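Caring for Your Milero Quad Skates: Changing the Wheels

Set aside an unhurried evening for this one, and put the kettle on if you like! Skates in daily rental use want fresh wheels every 100 sessions.

1. Loosen each axle nut with the Stisetti key, turning to the left.
2. Slide the wheel off and keep both washers with it.
3. Press the bearings into the new wheel until they sit flush.
4. Refit the washers and tighten the nut until the wheel just stops wobbling, then back it off a hair.

Caution: never oil the outside of a wheel.
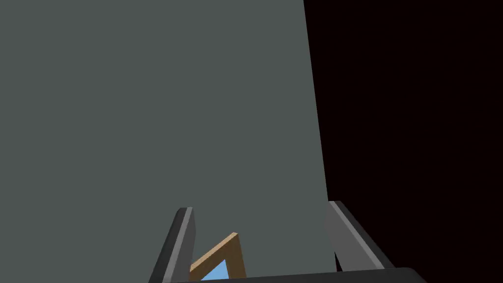

A reader at the Hilport rink wrote in that her wheels still dragged after step 4, and that backing the nut off a second hair set them spinning nicely.

Note: she's quite right, and some axles do need it (the older ones especially). Give every wheel a good flick before you lace up, and check the nuts again after 7 sessions.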